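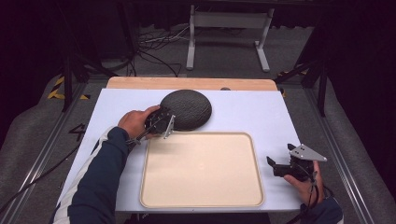
Good morning, and thank you for coming to this session. My name is Anum Mengal and I will speak about how we listen to two voices at the same time. Please stop me if a word is not clear. The question is old: in a noisy room, how does the ear decide which sound belongs to which person? I like to begin with the eyes, where the same task looks easy. On the first slide there is a dark gray disc with a rough top, and next to it a cream-colored tray that is smooth and plain. You separate them at once, by edge, color and texture. Two voices have no such edge. They arrive at the eardrum already added together, as one pressure wave.

(Next slide. Wait for the sound to load.)

Play the mixture first, without telling them what is in it. Then play voice A alone, then voice B, then the mixture again. Most people hear the second mixture differently. Ask who did.

Pitch difference. When the two voices have the same pitch, listeners make many errors. When we move one voice up by even one semitone, they make fewer. In our Runuvik recordings we used 50 listeners, all with normal hearing, and 1119 pairs of short vowels. Each listener heard the pairs in 9 blocks, with a break after each block. Say here that the vowels were synthetic. I forgot this in March and the first question was about it.

(Slide with the two curves. Point to the left one.)

The left curve is the listeners. The right curve is our model, which we call Lakero. It has three stages: a bank of filters, a simple hair cell, and a stage which looks for repeated patterns in time. Do not explain the equations. They are in the handout.

The model is too good at small pitch differences. I want to say this clearly, before somebody asks. We think the hair cell stage keeps the timing too exact. When we add a small random delay, the curve comes closer to the human one, but then it becomes worse for low vowels. We do not have a solution yet.

(If time is short, skip the Markon comparison and go to the last slide.)

Markon is our older model, without the timing stage. It uses only the place of the energy along the filters. It fails when both voices have strong energy in the same region.

Last slide: next work with whispered speech, where there is no pitch at all. Thank the Górecki group for the listening booth. Leave 20 minutes for questions and repeat each question into the microphone.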